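Oct 24, 2018

# Anghel gripper fingers, Standard set: a long review

I put off buying these for most of the summer, and then in August our old fingers got so scuffed that I gave in and ordered the Standard set from Anghel. We run a small burger-building cell on a white table, one arm with a wrist camera, and I'm the one who looks after it, so I care a good deal about how a part goes on and how it wipes down.

Fitting took me 28 minutes the first time, and that includes hunting for the right hex key (it was in my apron pocket, of course). The fingers slide onto the carriage and lock with 2 screws each. The sheet in the box is short but kind to beginners, and I followed it word for word - even the part about closing the gripper by hand before you power up, which I used to skip.

Then comes the zeroing. I use the Lultatach setup program, and it wanted the open and closed positions taught again. Fair enough! Give yourself another 10 minutes and do it with a real bun between the tips, squeezing until it holds and no further. I started with our old force setting and flattened a perfectly nice bun.

Cleaning is where I'm fussiest. Crumbs and flour show up terribly on black fingers, and the wide flat faces do pick them up. A damp cloth gets the faces clean, but the seam by the screws needs a soft brush, and I wish they had closed it off. I checked the screws after 711 cycles and one wanted a small nudge. The Gisier pair we had before never needed that, though they were much harder to line up.

Would I buy them again? Yes, and I've already put a spare pair on the shelf. Four stars, with the missing one for that seam.
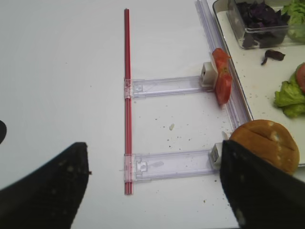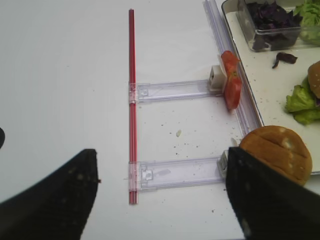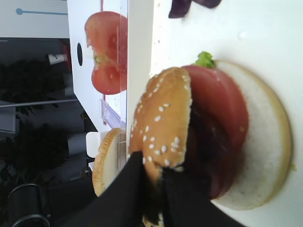
*The black fingers at the burger table; in the last picture they have hold of a sesame bun top.*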